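Lerkero Shelf-Pick Package
Simulation license and gripper model, Stodov line

Overview
The Lerkero package is intended for sites that need to size a picking cell before committing to hardware. It covers canned and boxed goods on fixed shelving. Purchasers run their own item list against the gripper model, record which items can be approached and held, and use the result to decide on finger type, reach and number of stations.

What is supplied
Parallel gripper model with linkage geometry and joint limits
Wrist-view camera output
Editable cabinet and shelf models
Can and carton models with printed labels
Trial log in CSV format

Shelf work
Shelf depth and side wall clearance are the two dimensions most often missing from a request for quotation. Both should be measured with the fingers open, as the linkage is at its widest in that position. Items stored near a back wall need to be listed separately from items at the front edge. Round and rectangular cans should also be entered as separate item classes.

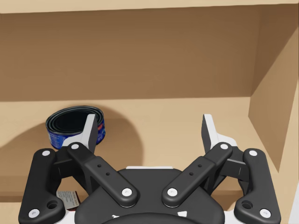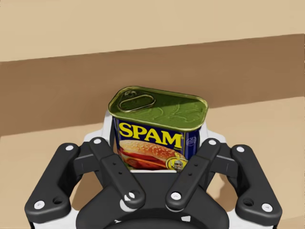
Simulated shelf work with canned goods. First view: fingers open at a short, wide can. Second view: rectangular SPAM can held between the fingers.

Budgeting
License, single seat, per year: 2,048 EUR
License with two days of remote setup: 2,555 EUR
Additional item modeling, per batch: 458 EUR
Prices exclude tax. Physical grippers, arms and mounts are quoted separately by Kivi after the simulation report has been accepted. Allow for a spare set of fingertip pads in the first-year budget.

Planning notes
Send outer dimensions, filled weight and surface finish for each item. A label scan is needed only if the camera will be used to identify stock. Shelf drawings are accepted as PDF or STEP. Simulated results do not replace a load test, and holding force must be confirmed on the physical gripper before purchase.

Orders placed by the end of June are scheduled from the Branileck office.

Contact
Sales and quotations: Aušra Rätsep
Technical questions and file formats: Cameron Gunn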